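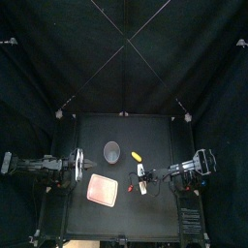

Play food gets its own sorting hour at Risum toy library

The toy library in Risum will open a separate hour for play food from June, after many families asked for complete sets they can borrow for longer than one week. The hour will be in the afternoon, from four o'clock, in the small room behind the main desk.

Play food is the most borrowed group in the library. According to the list which is kept at the desk, it was lent out 774 times in the past year, more than the puzzles and the wooden trains together. It is also the group where most pieces are lost. A set goes out with a cup, a lid and all its fruits and vegetables, and it comes back with a piece less, or sometimes with a piece from a different set.

Rehema Mushi has been responsible for the toys at the library for three years. She explained that the problem is mostly with the small and long pieces. They fall behind a sofa or stay in the pocket of a coat, and the family doesn't notice it until the next visit. Round pieces, such as the oranges and tomatoes, are coming back more often, but she could not say why.

In the new hour, children will be invited to sort the returned pieces themselves. They will work on a dark table surface, where the bright colors are easy to find with the eye. Each child takes one piece at a time, says its name and puts it in the cup or on the tray where it belongs. The vegetables are the difficult part for the youngest ones, as many of them know a carrot or a tomato but have never used the word for a chili pepper.
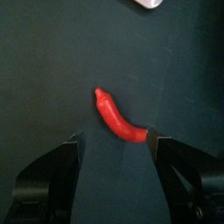

Wyn Ifans wrote to the library that his two daughters learned the names of vegetables in this way at home, in two languages, and that they now correct him in the supermarket. He also asked that the sets should not be made too perfect. In his opinion a child can cook very well with four pieces and one cup, and a missing banana should not be a reason to keep a set on the shelf.

The library agrees with this only partly. Sets with one missing piece will be lent as before, with a note on the bag. Sets with more missing pieces will be taken apart, and the pieces will be used to complete other sets. In the spring, 13 sets were taken apart like this, and 41 complete ones are now ready for borrowing.

The new storage bags come from Doolan, a sewing workshop two streets away. They are made of strong cotton and have a pocket on the front for the list of contents. Cornel Furtună, who runs the workshop, made the first bags without payment and gave a lower price for the rest. The bags can be washed at home, but the library asks families to not put them in the dryer.

Washing of the toys themselves is also a part of the new rules. Plastic pieces should be washed by hand with warm water and normal dish soap, and they should be fully dry before they go back in the bag. Last winter several bags had to be thrown away for the reason that the pieces were packed wet.

There is still place for more toys. The library accepts play food in good condition, with no broken edges and no paint that comes off. Single pieces are welcome also, especially yellow and green vegetables, and small cups and lids of every color. They can be left in the box near the entrance during the opening times. Play food made of felt can't be accepted at the moment, because it is difficult to clean between two families.
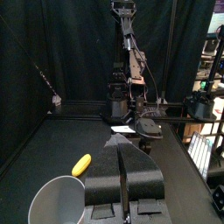 Does a family have to pay when a piece is lost? There is no charge for one or two pieces, but when a cup or a whole bag is lost, the family is asked to bring a similar one.

The borrowing time for play food will be three weeks, and it can be made longer one time if no other family is waiting. Toys from the other groups stay at one week. Members don't need to register for the sorting hour, but children under five should come together with an adult.

A printed list of all the sets, with the pieces that belong to each of them, will be available at the main desk before the first sorting hour. Questions about a set that is already at home can be asked at the desk or by phone in the mornings.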